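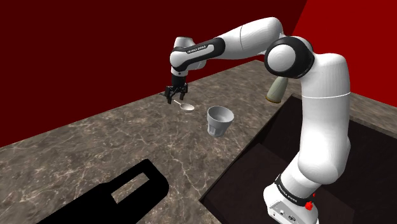 Protokoll unserer Projektrunde »Teleoperation Küche«
Oktober, von Sidra Dogar
Kategorie: Projekttagebuch / Robotik / Vormachen & Fernsteuern

Diese Website verwendet Cookies. Mit dem Weiterlesen stimmen Sie der Nutzung zu. Einstellungen | Akzeptieren

Ich hab diesmal wieder mitgeschrieben, Beginn war kurz nach halb zehn, und wie immer gilt: Wer sich falsch zitiert fühlt, schreibt mir bitte eine Nachricht, dann ändere ich das. Dabei waren die Leute von Dretero, das Team aus Drilach (per Video, mit Ton erst beim zweiten Anlauf) und ich.

TOP 1: Stand der Vorführungen
Wir haben jetzt 366 Durchgänge für die Löffelaufgabe in der Simulation, alle ferngesteuert mit dem Franka-Arm auf der Marmorplatte. Das Ziel bleibt bei 3.000 über alle Aufgaben zusammen, und ja, da haben alle erst mal geschluckt. Drilach meinte, die Becheraufgabe geht deutlich schneller von der Hand, also holen wir da vermutlich auf. Ich bin vorsichtig optimistisch!

TOP 2: Löffel greifen
Das war der längste Punkt. Der Stiel ist dünn und liegt flach auf, und wer steuert, sieht schlecht, wie tief die Finger schon sind. Ich hab selbst einen Vormittag lang geübt und bin anfangs ständig auf die Platte gefahren (in der Simulation tut das zum Glück keinem weh). Dretero schlägt vor, vor dem Zugreifen kurz über dem Stiel stehen zu bleiben, den Greifer quer zum Stiel zu drehen und erst dann abzusenken. Drilach fand die Pause blöd, weil das Modell sie sonst mitlernt und später auch herumsteht. Nach einigem Hin und Her haben wir uns geeinigt: Ausrichten ja, aber in der Bewegung, und Stillstände schneiden wir beim Aufbereiten raus. Zacharias, unser Skript zum Aufbereiten, kann das schon, da muss nur der Schwellwert angepasst werden. Mach ich.

TOP 3: Löffel in den Becher
Offene Frage war, ob wir den Löffel mit der Laffe nach oben oder nach unten in den Becher stellen. Ich hatte beides gemischt vorgemacht, mein Fehler, stand nirgends. Ab jetzt: Stiel nach unten, Laffe schaut raus. Die alten Durchgänge bleiben drin, bekommen aber ein eigenes Etikett. Wenn der Becher kippt, wird abgebrochen und neu gestartet, kein Retten mit dem Finger. Für das Retten wollen wir später einen eigenen Satz aufnehmen, das fanden alle spannend, aber nicht mehr diesen Monat.

TOP 4: Eingabegerät
Skanus heißt jetzt offiziell unser neuer Steuergriff. Die Verzögerung liegt bei nearly-Echtzeit, sagt Dretero, gemessen haben sie fast 36 Millisekunden. Mir kommt das Drehen am Handgelenk immer noch etwas schwammig vor, besonders wenn man gleichzeitig nach unten will. Drilach schickt eine andere Skalierung zum Ausprobieren.

TOP 5: Handgeführt am echten Arm
Nur kurz angerissen. Wir wollen die gleiche Aufgabe auch durch direktes Führen am Arm vormachen und dann vergleichen. Zuerst müssen in der Simulation aber 95 Prozent der Wiedergaben sauber durchlaufen, vorher fassen wir das nicht an.

Zu erledigen
Schwellwert in Zacharias anpassen: ich
Skalierung für Skanus: Drilach
Anleitung zum Löffelgreifen neu schreiben: Dretero, ich lese gegen
Etiketten für die alten Durchgänge: ich, leider

Schluss war um Viertel nach elf.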